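About Estum

Estum supplies, fits and maintains furniture and floor coverings for small offices, meeting rooms and shared lounges. We work from a single unit with a showroom at the front and a store behind it.

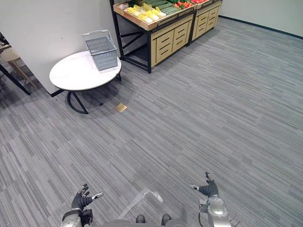

Most of our work concerns two items: carpet, and the tables that stand on it. The two are usually bought separately, from different firms, and the faults we are called out to see tend to come from that. A table base that is well suited to a hard floor can mark a carpet within weeks. A carpet chosen from a small sample can look quite different once it covers a whole room. We specify both together wherever the customer allows it.

Floor coverings

We stock three ranges. Jarner is a low loop pile in plain colours, for corridors and entrances. Pelkonen is a streaked pile in mixed greys, for meeting rooms and lounges. Cirness is a cut pile, softer underfoot, and we do not recommend it under chairs with castors.

Streaked carpet needs more care in planning than plain. The direction of the streaks is visible from the doorway and affects how long or wide the room appears. We mark the direction on the drawing before cutting and ask the customer to sign it off. Joins are placed away from the main route through the room. Mixed greys hide lint and light soiling well, but they also hide small scraps of packaging, so a floor of this type should be checked from a low angle after any delivery.

Tables

Round tables make up the larger part of our table orders. A round top has no corners to catch on, and it can be placed off centre without looking misaligned. We supply tops in white, oak and marble effect, on metal bases in black or grey.

Bases are either pedestal or open leg. Open bases with curved legs spread the load over several points and leave more of the carpet visible, but they take longer to vacuum around. Where the base has narrow contact points we fit felt or cork pads 2 mm thick. Pads wear and should be inspected twice a year. A pad found loose on the floor should be refitted before the table is moved again.

Delivery and clearing

Our fitters follow the same order on each job:

1. Carpet laid, trimmed and vacuumed.
2. Floor left for 48 hours before any furniture is placed on it.
3. Tables brought in, unwrapped and levelled.
4. Film, card and ties collected by hand, then a second vacuum.
5. Final check with the customer.

Step four is done by hand for a practical reason. Clear film is difficult to see on a pale or patterned floor, and it blocks the brush head of most vacuum cleaners. It is also a slip hazard. Film goes into a separate sack and is returned to our store for recycling — we do not leave it with the customer.

The showroom

The showroom floor is relaid every June with whichever range has changed most. Visitors may move the tables, sit at them and lift the tops to look at the fixings. Sample squares of carpet can be borrowed for up to two weeks. Please view them flat on the floor, in the room where they will be used, in both daylight and artificial light.

We take on jobs from one room up to 50 rooms. Larger contracts are referred elsewhere. Our job numbering started at 1 and recently reached 2937, and drawings for every job are kept on file, so a damaged section can be matched for range and direction.

Comments

gridline_k
Do you sell the cork pads on their own? Ours have gone on two legs out of four.

Estum
Yes, in sheets or pre-cut. Please measure the foot of the leg before ordering.

moss_and_tin
Had the Pelkonen laid in our waiting room. Streaks run towards the window, as your drawing suggested. No complaints, though the 48 hours was awkward for us.

benchend
Is the marble effect top heatproof?

Estum
No. Use a mat under hot cups and pots.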